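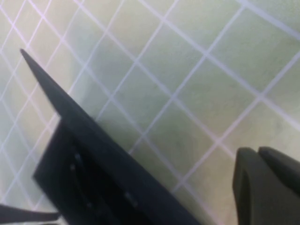 最后更新：二月

机器人的手，应该长什么样？

小朋友们好！又到了我来唠叨机器人的时间啦。上次讲完机器人怎么走路以后，好多人写信来问我：那机器人的手呢？它有五根手指吗？它会不会挠痒痒？会不会把我的鸡蛋捏碎？

问得真好！（挠痒痒这个，我还真没试过。）

今天我就跟你们讲讲，我最近在忙的一件事：给机器人挑手。

先说一个词：夹爪。夹子的夹，爪子的爪。很多在桌子边干活的机器人，手臂最前面装的就是夹爪。它通常没有五根手指，两根就够了，往中间一合，东西就夹住了。你现在可以伸出一只手，把中间三根手指收起来，只留大拇指和小拇指……哎呀，这样有点别扭，换成大拇指和食指吧。好，用这两根手指去捏一块橡皮。捏起来了吧？再去捏一本厚厚的字典，是不是费劲多了？再去捏一张平平贴在桌上的纸。嘿嘿，是不是要用指甲抠一下？

你看，只用两根手指的时候，手指的样子就特别要紧了。尖尖的指头能伸进窄窄的缝里，可是跟东西碰到的地方很小，夹圆滚滚的东西容易打滑。宽宽的指头抓得稳，可是缝太窄它就钻不进去。这跟筷子和勺子有点像，你总不能用筷子喝汤吧！

我们这次比的是两种夹爪，一种叫Sandent，一种叫Traltow。Sandent的指头硬，捏力大，合上的时候“嗒”的一声，很干脆。Traltow的指头里面垫了软软的一层，合得慢吞吞的，像刚睡醒的小猫伸爪子。我一开始特别喜欢Traltow，谁不喜欢小猫呢！可是喜欢归喜欢，比赛还是要公平。

怎么才算公平呢？

你想想，如果让一个同学在操场上跑步，让另一个同学在沙坑里跑步，然后说操场上的那个跑得快，沙坑里的同学肯定要生气的。所以我们给两种夹爪定了一样的规矩：东西一样，摆的地方一样，试的次数也一样。每种夹爪都要试78次，一次都不能少，连我肚子饿得咕咕叫的时候也不能少。

摆的地方怎么做到一样呢？靠格子！我们用的是浅绿色的面，上面画着白色的细线，横一道竖一道，跟你们的方格本差不多。我会在本子上写：盒子左下角，第几行，第几列。下一次再摆，照着本子找就行了。要是没有格子，我只能写“放在中间偏右一点点”，那一点点到底是多少呀？我今天的一点点和明天的一点点，肯定不一样大。

你在家也可以玩这个游戏。拿一张方格纸，在上面摆一颗纽扣，把它在第几行第几列写下来，然后把纽扣拿走，请爸爸妈妈看着你写的字，把纽扣放回原来的地方。看看他们放得准不准！

接下来讲讲机器人的眼睛。

咱们人的眼睛长在脸上，离手挺远的。机器人可以不这样，它的眼睛想装哪儿就装哪儿。装在高处，整张桌子都能看见，可是手臂一伸过去，就把要抓的东西挡住了。你试试伸长胳膊去拿桌上的杯子，手快碰到的时候，杯子是不是被手挡住了一部分？所以还有一种办法，把小小的摄像头装在手腕上，手走到哪儿，眼睛就跟到哪儿。

手腕上的眼睛看到的东西怪怪的。它离自己的指头特别近，所以指头显得好大好大，黑乎乎地占掉一大块地方。方格也不再是整整齐齐的方格了，有的格子斜过来，变得像一块块菱形的饼干，有的地方密，有的地方疏。格子本身可没有变，是看的角度变了。把你的方格本举到眼睛旁边，歪着头看，也会这样。

机器人的电脑就得学会这件事：看见斜斜的格子，要明白手腕现在是歪着的；看见格子变大了，要明白眼睛离它变近了。替机器人做这些计算、再告诉手臂往哪儿动的那个部分，叫控制器。我们用的控制器叫Duda。我常跟它说话，它从来不理我。

那么，我们让夹爪抓什么呢？

抓的东西有软的，有硬的，有圆的，有扁的。最让我头疼的是盒子。你可能会说，盒子有什么难的，方方正正的，一夹不就起来了？我原来也是这么想的！
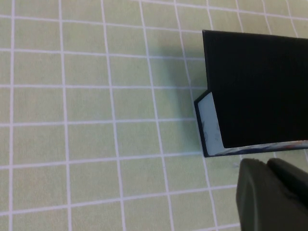

图二：手腕摄像头看到的黑色盒子，右下角是夹爪的手指。

盒子难在好几个地方。头一个是宽。两根指头张开的大小是有限的，盒子要是比它还宽，从两边夹就夹不下，得换一个方向，或者找一条边来夹。你用大拇指和食指去拿一个鞋盒试试，从两边肯定拿不住，可是捏住盒盖的边，就能提起来一点。

第二个是颜色。黑黑的一大片，没有花纹，看上去哪儿都一样。人看了知道那是一个面，摄像头看了可就要犯嘀咕：这里是盒子的上面，还是一团影子呢？再加上盒子旁边真的有影子，落在绿色的面上，灰灰的。不过影子有个小秘密，它底下的白线还看得见，只是暗了一些；盒子底下的白线就完全看不见了。所以有白线的地方是影子，没有白线的地方可能就是东西。这个办法是不是很聪明？（可惜不是我想出来的。）

第三个是翘。纸做的盒子，盖子有时候会翘起一点，留下一道缝。Sandent的硬指头遇到缝，可以伸进去；Traltow的指头厚一点，到了缝口就卡住了。可是反过来，Sandent要是捏得太使劲，纸盒会被捏出一道印子。我就捏坏过2个盒子，心疼了一下午。

说到使劲，我再教你们一个小实验。找一个空的纸杯，用两根手指把它捏起来，慢慢地、轻轻地，只用刚刚好能拿住的力气。然后往杯子里倒一点点水，再拿。你会发现手指自己就加了一点力气，你都没有跟它说！人的皮肤能感觉到东西在往下滑，手马上就会捏紧。机器人如果没有这种感觉，就得事先把力气定好：太小，东西掉了；太大，东西扁了。给夹爪装上会“感觉”的小零件，也是一种办法，不过那个要留到以后再讲，不然今天讲不完啦。

好，来看看比得怎么样。

我们这个项目叫Tukgate，从开始到现在，把各种东西、各种夹爪、各种摄像头的位置都算上，一共记了174次。每一次我都写三件事：夹住了没有，提起来了没有，放下的时候歪了没有。有一次盒子夹得好好的，提也提得好好的，放下的时候却转了一个方向，我只好在本子上写：“歪了，歪得很漂亮。”

抓小东西、硬东西，Sandent赢得多。抓软的、圆的，Traltow赢得多，海绵球它几乎没有掉过。抓盒子嘛，两个都有赢有输，要看盒子怎么摆。斜着摆的时候，两个都不太行，得让手腕先转一下，转到跟盒子的边对齐，再去夹。转手腕这一步，最考验手腕上的那只眼睛，它一转，看到的格子也跟着全转了。

有的小朋友一定要问：那到底哪个是冠军呀？

我也想发一个奖牌，可是发不出来。如果你的机器人要捡螺丝，我会给它装Sandent。如果它要帮你收拾毛绒玩具，我会给它装Traltow。如果它又要捡螺丝又要收玩具，那就要看它能不能自己换手了。真的有能换手的机器人，走到架子旁边，把旧手放下，“咔”，装上新手，接着干活。我第一次看见的时候，张着嘴看了好久。

最后给你们留一个任务。拿两把勺子，一只手一把，不许用手指，只用勺子去夹家里的小东西：一颗葡萄，一块积木，一只卷起来的袜子。每样试几次，把夹住的和掉了的都记下来。再换成两根筷子，还是一只手一根，再试一遍。记得葡萄掉到地上要洗一洗再吃！

把你的记录寄给我吧，画成表格也行，画成画也行。下一回我们讲机器人怎么叠衣服，那个更难，我的袜子到现在还没配成对呢。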